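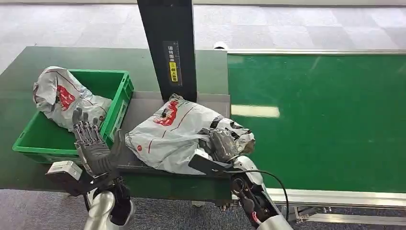 Paller Publishes Good Practice Guide for Two-Handed Robots at Parcel Tables

DABBAS, September. Paller is very happy to share its first good practice guide for robots that handle mailing bags next to a moving belt, and we would like to thank all the people who read the drafts and sent them back covered in notes (we received 423 comments, and we read every one).

The guide is called Drustutard, and it runs to 30 rules written in everyday words. Soft plastic bags wrinkle, slump and twist, and most of the older rules we worked from had boxes in mind. Drustutard covers where a robot may grip a bag, where its free hand should wait, how cables are routed near the elbow and wrist, and who may step up to the table while the arms have power.

Pivton, our partner on the trials, checked the grip rules over 1256 bag picks before we settled on the wording.

Drustutard is free to download from the Paller website, and printed copies can be ordered through the Dabbas office. We would dearly love to hear from sorting sites of any size that give it a try.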